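Recipiente cilíndrico de acero inoxidable Vustero 1271

Referencia: 1271
Serie: Vustero
Fabricante: Indside
Distribución: Sternwood
Unidad de venta: 1 recipiente
Embalaje de transporte: caja de 12 unidades

Descripción

Recipiente redondo de boca abierta, fabricado en acero inoxidable con acabado exterior pulido. Se suministra sin tapa. Está destinado al almacenamiento vertical de material a granel, fibras, mechas, cerdas y manojos de filamento en talleres, almacenes y puestos de preparación. La base es plana y apoya directamente sobre la mesa, sin patas ni aro de goma.

El modelo 1271 sustituye al 854, que se mantiene en catálogo hasta agotar existencias. Ambos comparten diámetro de boca y son apilables entre sí. El 1271 incorpora el borde vuelto hacia fuera, que elimina el canto vivo del modelo anterior.

Características

Material: acero inoxidable
Forma: cilíndrica, boca redonda
Acabado exterior: pulido espejo
Acabado interior: satinado
Borde: vuelto, sin rebaba
Unión del fondo: continua, sin remaches
Apto para lavavajillas industrial: sí
Apto para microondas: no
Pedido mínimo: 1 caja
Pedido con condiciones de almacén: a partir de 50 cajas

Accesorios compatibles (se venden por separado)

Tapa a presión Vustero, acero inoxidable.
Bolsa interior Vitale, plástico transparente. Para material que desprende polvo o pelusa.
Etiqueta adhesiva Vitale, formato rectangular. Se retira con agua templada.

Instrucciones de llenado con fibra o filamento

1. Lavar el recipiente antes del primer uso con detergente neutro. Aclarar y secar con paño suave.

2. Colocar el recipiente sobre una superficie estable y nivelada. No llenarlo en el borde de la mesa.

3. Sacar el material de su bolsa y agruparlo en un solo manojo. Los extremos sueltos deben quedar orientados hacia el fondo.

4. Introducir el manojo con las dos manos: una presiona desde el lateral, con los dedos sobre la parte superior, y la otra sujeta el borde opuesto. Empujar hacia abajo de forma continua, sin girar.
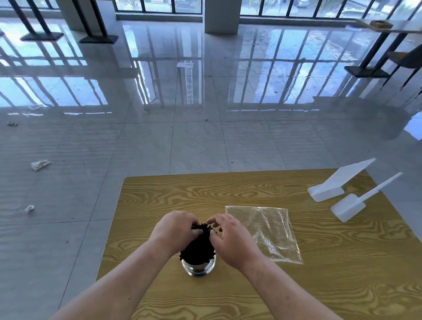

5. Repasar el contorno de la boca y meter hacia dentro las puntas que sobresalgan. Si se va a utilizar tapa, el material debe quedar por debajo del borde.

6. Etiquetar el recipiente y anotar el lote.

Limpieza y mantenimiento

No utilizar lejía, estropajo metálico ni productos con cloruros. Las marcas de dedos en el exterior pulido se eliminan con paño de microfibra seco. Las manchas de cal, con vinagre diluido y aclarado inmediato. Guardar los recipientes apilados solo cuando estén completamente secos.

Disponibilidad

Modelo 1271: en existencias.
Modelo 854: últimas unidades, sin reposición.
Tapa a presión: bajo pedido.

Ficha revisada el viernes, 8 de julio de 2022. Anula la versión de mayo.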